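Keeping a tea tray tidy on a small kitchen counter
Posted by Jingyi Wan | Kitchen tips

Since May I prepare the small flats for Skevel, where guests stay a few nights, and the tea corner is the part I am asked about most. The counter is also the breakfast table, so everything for hot drinks must live on one tray. Mine is black and has a raised rim, so a spill stays inside it.

Before wiping, lift the kettle off its base and put it to one side.

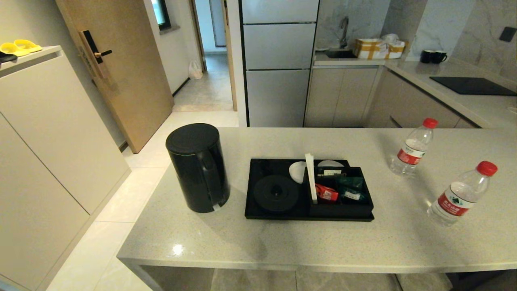

Pull the plug first, then clean the base with a cloth which is well squeezed out, never dripping. Go round the raised centre with a cotton bud. Dry it fully before the kettle comes back.

For the sachets I use a box with compartments. Tea goes in one, coffee in another. If you mix them, guests will empty the whole box to find what they want. I keep 14 sachets for a short stay – more than this and the old ones stay at the bottom until they lose their smell.

A speckled quartz top hides crumbs and dry drops very well. Bend down and look along the surface against the light, and wipe the front edge too, where hands and sleeves touch it all day.
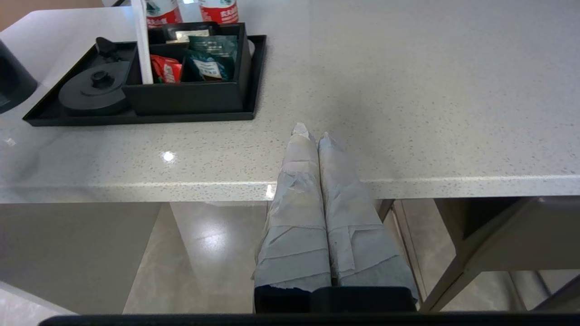
Kettle base on the left of the tray, divided box on the right.

Bottled water I leave beside the tray, not on it. An opened bottle should be poured away when the guests change. You can give it to the plants, it is a pity to waste it.

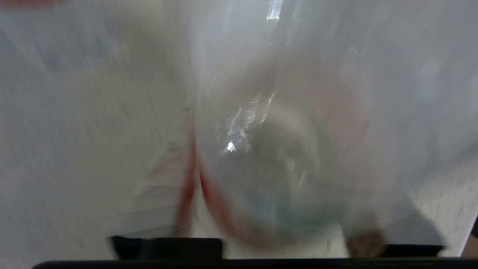 Gráinne Moriarty writes that she keeps the water in the fridge door instead, and puts only the cups out, upside down on a clean cloth. She also asks how often to descale. In a hard water area I do it every two weeks, with white vinegar and water, half and half. Leave it 50 minutes, then rinse and boil fresh water twice before you make tea.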